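How Does a Microwave Cook Your Food?

Reading time: 6 minutes
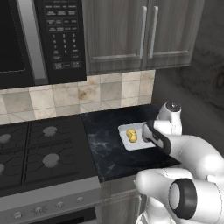

A microwave fixed up on the wall over a gas hob, with its number pad beside the handle. (Computer picture)

Ping! Your beans are ready. It took a couple of minutes, there was no flame, and nothing inside the oven glowed red. So where did the heat come from?

The answer is waves! Invisible ones, whizzing about inside a metal box in your kitchen. Let's find out what they get up to in there.

What is a microwave, anyway?

We say "microwave" when we mean the oven, but the word really belongs to the waves that do the cooking. They are part of a huge family that also includes radio waves, X-rays and the ordinary light you are using to read this page. Everyone in the family travels at the speed of light, so if you raced one you would lose by an enormous distance.

What makes one member of the family different from another is its wavelength. That means the gap between the top of one wave and the top of the next. Light waves are so tiny that you could fit hundreds of them across the thickness of a fingernail. The waves in a microwave oven are much bigger, a bit longer than your finger. (Funny, really, when "micro" means small! They got the name for being small next to radio waves, and some of those are longer than a football pitch.)

Wiggle, wiggle, hot!

Now for the best bit. Nearly all food has water in it. A cucumber is almost all water, and even a slice of bread has plenty. Water is made of very, very small pieces called molecules, and each one is a little bit lopsided: one end has a tiny positive electric charge and the other end has a tiny negative one.

When microwaves pass through, they pull on those ends, first one way and then the other, billions of times every second. The water molecules try to turn and keep up, and they bump and jostle everything next to them. All that jostling is heat! Heat is just what we call it when molecules are moving about a lot. Rub your hands together fast and you'll feel something a bit like it.

Fat and sugar warm up in a microwave too. Be careful with a jam doughnut, where the outside can feel just warm and the jam in the middle can be hot enough to burn your tongue.

Why does the plate go round?

Inside the oven the waves bounce off the metal walls and cross over each other. In some spots they add up and get stronger, and in other spots they cancel out. So there are hot places and cool places, and if your dinner sat perfectly still you would get a boiling potato next to a chilly carrot. Yuck.

Turning the plate carries the food through the hot places and the cool places, so it all gets a share. Some ovens have no turning plate and use a spinning metal fan, hidden away, to stir up the waves. Stirring your food halfway through helps as well, and so does leaving it to stand for a minute, as the heat carries on spreading while you wait.

Why can't the waves get out?

Look closely at the door of a microwave and you will probably spot a pattern of little dots. They are holes in a thin sheet of metal behind the glass. Light waves are small enough to slip through the holes, so you can watch your porridge rise. Microwaves are far too big and bounce back in. Clever, isn't it? And as soon as the door is opened, a switch turns the waves off.

Why doesn't it make crispy chips?

To go brown and crunchy, the outside of food has to get much hotter than boiling water, and it has to dry out. An ordinary oven is full of hot air that does just that. In a microwave the air stays fairly cool and the steam hangs about near the food, so chips come out soft and pizza goes floppy. Popcorn is the big exception! Each kernel has a drop of water locked inside a hard shell. The water turns to steam, the steam pushes and pushes, and BANG.

Try it: the chocolate hot spot hunt

You will need a grown-up, a big bar of chocolate, a flat microwave-safe plate and a ruler.

1. Ask your grown-up to take out the turning plate and the ring underneath it.
2. Put the chocolate on the flat plate, smooth side up, and slide it in so that it stays still.
3. Heat it for 31 seconds. Stop sooner if you can see it melting.
4. Let your grown-up lift it out. Look for soft, shiny patches with firmer chocolate between them.
5. Measure from the middle of one melted patch to the middle of the next. It is often close to 6 centimetres, or half a wavelength!

Then eat the evidence, once it has cooled down.

Stay safe

Never put metal or foil in a microwave, as it can make sparks. Don't heat a whole egg in its shell, or it may explode. Never turn the oven on when it's empty. And steam can burn, so let a grown-up peel back lids.

Words to know

Molecule: a very tiny piece of a substance, made of atoms joined together.
Wavelength: the distance from the top of one wave to the top of the next.
Kernel: a single seed of corn.

We use cookies to remember which Lomomus pages you have read. Ask a grown-up before you change the settings. OK / Settings

Contact us | © Lomomus 2026 | Back to top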